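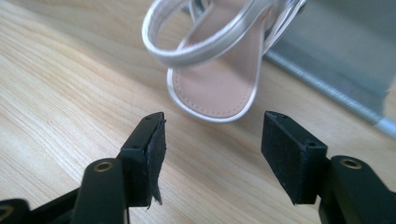 January 2021, Wallmont shop

Sandal again today, up on the pale table where the light is kinder. Khoa and I went over the pattern notes for the Lương pair, and I do think we're getting close, though I said that in November too (sorry, Khoa!). We agreed to try 3 strap lengths before cutting any more leather, and to keep the offcuts in the drawer by the window. Kha, if you're reading this, the Katov order is 218 buckles and I'd love a second pair of eyes on the invoice before it goes out.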